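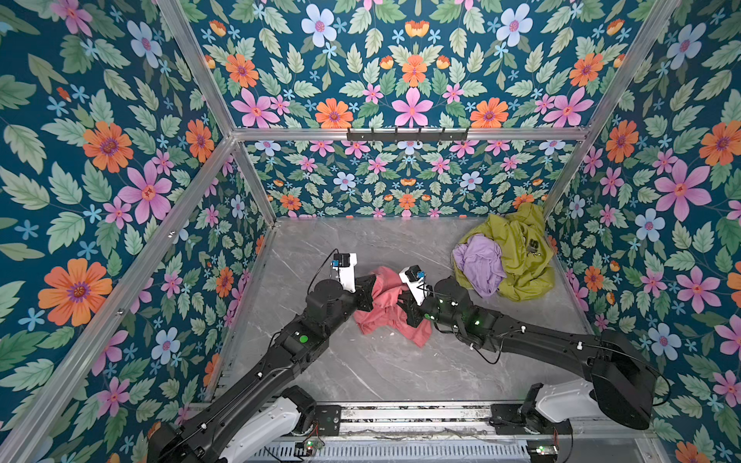 Session 2: The Psalms of Ascent

Welcome back! Last time we looked at how the book of Psalms is put together, and today we get to walk through one of my favorite corners of it: Psalms 120 through 134. Each one carries the same heading, usually translated "A Song of Ascents," and people have been arguing over that word "ascents" for a very long time.

What does the heading mean?

The most common view is that travelers sang these on the way up to Jerusalem for the three yearly feasts. Jerusalem sits in the hills, so you really did go up, whichever road you took. An older Jewish tradition connects the fifteen psalms with fifteen steps in the temple, where the Levites stood with their instruments. Others think "ascent" describes the poetry itself, where a word from one line gets picked up and carried into the next. Read Psalm 121 out loud and listen for "keep" - you'll hear it climb!

I lean toward the pilgrim view, but Kekeli Atinga made a good case for the steps in our discussion, and I'd love to come back to it.

Where the road starts

Psalm 120 is a strange way to begin a trip. The singer is living in Meshech and among the tents of Kedar, two places so far apart that no one could live in both. It's a poet's way of saying "I am a long way from home, and the neighbors want a fight." The first step of the journey is being tired of where you are. I get excited every time I read it, gloomy as it is, and then 121 opens with eyes lifted to the hills and the whole mood turns.

A word on Psalm 121:1

The King James punctuation makes it sound as if help comes from the hills. Most newer translations put a question there: "Where does my help come from?" Hebrew had no question marks, so translators have to decide. Try it both ways with your table group and see what changes in verse 2.

Short and sweet

Psalms 133 and 134 are tiny (three verses each), and 131 is no longer. Tekle Tilahun asked whether they were meant to be memorized. They're certainly easy to learn by heart, so pick one and try!

For next time

Read Psalms 122 to 126 slowly, and more than once if you can.
Mark every mention of Jerusalem or Zion.
In Psalm 126, notice where the verbs look back and where they ask for something new.
Theda Böttcher will open with Psalm 122, sung if we can talk her into it.

Spare handouts are on the shelf in room 17.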